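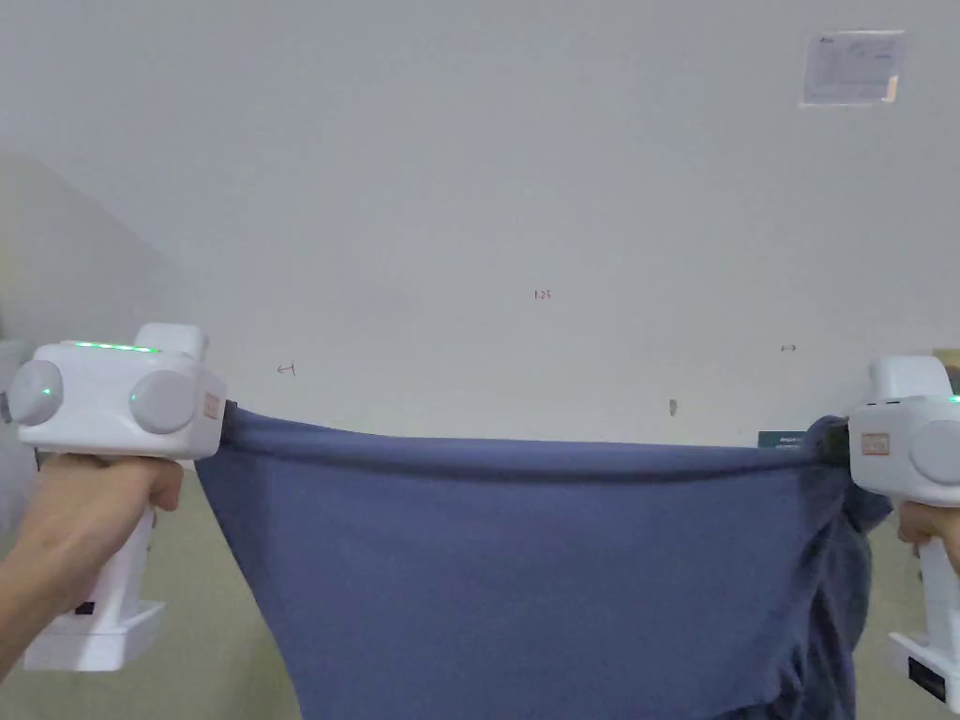
An election campaign makes a lot of laundry and a lot of paper, and both of them end up in the house of the candidate. I ran for the town council in Zurnden, and for two months our spare room was the campaign office. Everything made of fabric came there: table covers, banners, sashes, shirts for the helpers. A blue-gray cloth held stretched shows its creases very well, so I always check a table cover in this way before it goes to the market stand. My tips are for the next person who opens a campaign from a small apartment.

## Table covers and banners

- Wash the covers at low temperature and hang them by the long side. If you hang them by the corners, they get points which stay visible on the stand.
- Roll banners around a cardboard tube with the print outside. A folded banner keeps the fold right through the name of the candidate, and no iron helps with it.
- Iron cotton covers from the back while they are still a little damp.
- Coffee stains: cold water first, then dish soap, then wait ten minutes. The stand in Hekmont gave us most of these.
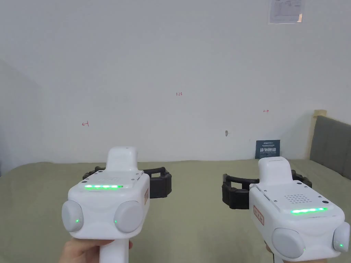

## Leaflets and envelopes

We had 1,000 leaflets for the first round and 696 addresses. The paper must lie flat for one night before you fold it, otherwise it curls in the envelope. Put the stack under a heavy cutting board.

1. Fold in small piles of 30. With bigger piles the edges move and you must begin again.
2. Press the fold with the back of a spoon.
3. Use a damp sponge on a saucer for closing the envelopes.
4. Sort by street before you close the box, and write the street on the side of the box, not on the lid.

My neighbor Ljubica Ivanov folded the whole of Dulden in one evening with the spoon method. She recommends a soup spoon. The teaspoon hurts the thumb after an hour.

## Yard signs

After the vote you have to collect the signs, and here we had 106 of them, all with mud. Let the mud dry completely and brush it off in the yard. Then wipe with warm water and a drop of vinegar. Do not use the rough side of the sponge, it takes away the color. Metal legs get a thin layer of cooking oil before they go to the basement.

For old sheets there is always work. I spread one out 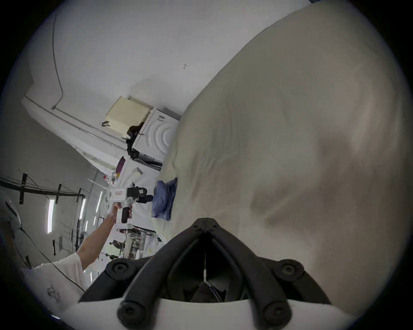
before I put down any signs or boxes, and afterwards I shake it out from the balcony. A sheet for a double bed is large enough for all the legs from one district. Tape sticks badly on cotton, so for closing the bundle I use big safety pins from Živković, the sewing shop near the bus station. They cost a little more but they do not bend.

The stickers on car windows come off with a hair dryer and an old plastic card. Begin at a corner and pull slowly.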